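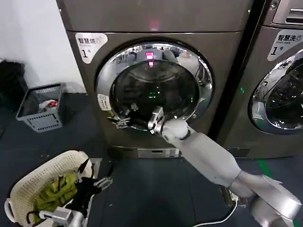

A robot arm at the door of the machine marked "smart dry". The second machine, on the right, is marked "Smart wash".

Can a robot do the laundry?

March 7, 2023

The engineer who leads the Allon project asks me not to be too excited. "People hear that a robot does laundry and they think of their own bathroom," she says. "They think it will be there next year. I have to disappoint them almost every day."

Her team at Brundimar has worked on washing and drying since October. Before this she spent four years in a hotel laundry in Pudadthorpe, first at the folding table and later as a technician, and she still speaks of the work with respect. "A person who loads machines the whole day has very clever hands. I was never so fast as my colleagues."

I ask her which part is the most difficult, and I expect her to say the folding. She says the door.

"A door is made for a human finger. You find the edge, you pull, and you feel when it lets go. The arm must find the same edge on a round ring of shiny metal, and shiny metal is terrible for cameras. All the lamps of the room are in it." In the first month the arm missed the door more often than it opened it. Of the last 201 tries, she tells me, 57 still needed a human to help. She gives this number without shame.

"If an employee needed help so often, you would have a talk with him," she adds, and laughs.
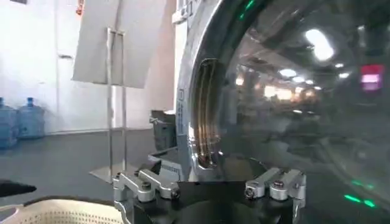 The gripper in front of the door, seen from the wrist. The glass is full of reflections from the room.

The clothes themselves are another problem. A plate has one shape, but a shirt in a basket can have any shape, and a sleeve may be under three other things. "We take what we can hold and we look again," she says. "Sometimes one sock stays at the bottom. My mother would not accept it."

Her colleague from Heywood, who joins us by telephone, is more hopeful. He is responsible for testing, and he wants 1,000 complete loads before the team shows anything to customers. He thinks of shops and small hotels first, where the same machines stand in the same place all year. For private homes he would ask for 2,000 loads, in many different rooms.

"In a home there is a cat, there is a carpet, somebody moved the basket," he says. "In a laundry shop I can put tape on the floor and ask people to respect it."

Does she have such help at home? "No. I have a washing machine, and this is already a very good robot," the engineer says. She washes on Sunday evenings and hangs everything on the balcony. For the towels she would be glad of some help.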